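The Juva Pocket Word Book — Tillora Edition

I've wanted to stock a proper little dictionary of old terms for ages, and this is the one I ended up choosing. The Juva is put together by Bulholm, a small press that does word books and grammars and not much else, and it fits in a coat pocket if your coat is on the generous side.

You get over 800 headwords, mostly nouns for farm, kitchen and church, each with its part of speech, a plain English meaning and a note on where the word came from. The oldest source they quote is a parish list from 1616, and I love those entries best (look up the words for fences, there are so many!). Where a word has two or three meanings they're numbered, so you don't have to guess which one the quotation goes with.

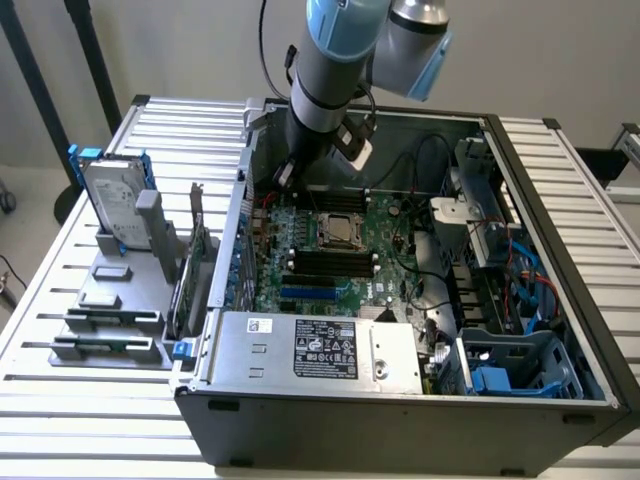
The spellings follow the Gunnlaugsson system, which takes an evening to get used to. Long vowels are doubled, and compound words sit under their first half — I kept looking in the wrong place for a week. There's a key inside the front cover and 13 pages of endings at the back.

Binding is sewn, cover is dark blue cloth, and the type is small but clear. I read it without my glasses in daylight and with them at night. My one gripe is the ribbon, which is too short to be much use.

Price is $20, and orders in by Wednesday go out the same week. If you find a word they missed, write to me and I'll pass it along to Bulholm for the next printing.

Related items
Juva Grammar in Brief
Bulholm Book of Place Names
Tillora Verb Tables

This site uses cookies to remember your basket. Accept | Settings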